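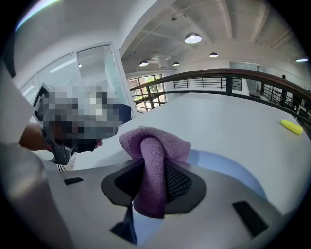 Dullgate Household Skills Team – Linens and Laundry

Progress report to the Gallagher Fund, August 2018

Hello all, and thank you again for letting me send these as a letter and skip the big form (I did fill in the big form for the last one and I think it took longer than the work did!). It's been a good stretch, so I'll go straight into it.

The towels first, as that's where most of your money has gone. We've moved on from flat folding to what I call the awkward handling: picking a towel up by one edge when it's bunched, letting it hang, getting it back down on the table without it landing in a heap. The purple terry one has become our standard piece. Terry is thick and a bit springy, so a fold that stays put in a tea towel opens straight back up again, and you have to press it down along the crease before you let go. I had this down as a week's work in the plan and it has swallowed most of a month. I don't regret it, though. The sessions on hand towels went much faster afterwards.

The white table has earned its keep. We did the early sessions on the old brown one at Tostness and kept losing the edges of the darker cloths, and by the afternoon people were squinting. On white you can see straight away where the corner has gone. I'd like to keep the top as clear as we can manage, with only the bits we need out, and I've asked everybody to put their mugs somewhere else. Some of them do.

We're doing all of this next to the glass-walled room now. I was a bit worried about it (I thought people would feel watched) but they've got used to it, and the light is so much better than downstairs that I wouldn't go back. The one grumble is noise when there's a meeting on.

Cyprian Kozłowski has taken over the written instructions and they are miles better for it. My versions ran to two pages a task. His fit on a card, in large type, with the fiddly step on its own line so your eye finds it again after you've looked away. He's finished the cards for hand towels, bath towels, flannels and pillowcases. Fitted sheets he has started twice and thrown away twice, and I've told him there's no rush.

Now the money. You gave us 800 pounds for linens and table things and we're inside it. The biggest single item was the bundle of 60 towels from Skonura, which came in mixed colours and mixed weights, just as I'd hoped, because a set that all behaves the same way teaches you very little. Thirty of those are in use and the rest are still in their wrapping in the cupboard. They shed terribly for the first few washes, so please forgive the line in the accounts for lint rollers. I haven't touched the amount set aside for a second table and I'd like to hold on to it until we know whether we're staying in this spot.

Things that didn't go so well. The washing rota fell over in the holidays and we had a few days with nothing clean to work with, which was my fault for leaving it to memory. It's on the wall now. I also underestimated how tiring it is to lean in over a table for a whole session. People were reaching from one side and going home with stiff shoulders, so we've cut the sessions to 30 minutes and we swap sides halfway. The folding got neater almost at once, and I wish I'd done it in the spring.

Between now and December I'd like to get through bath sheets and duvet covers, finish the cards, and try putting the folded things away on a shelf as part of the same task. At the moment we stop when the towel is flat on the table, and a few people have pointed out (fairly) that at home you'd only be halfway there.

Two things I need from you: a yes or no on spending the leftover linen money on shelving, and a date for your visit. Any morning suits us apart from the first one of the month, when the floor gets cleaned and everything is stacked up on everything else. Do come and have a go at the purple one yourselves.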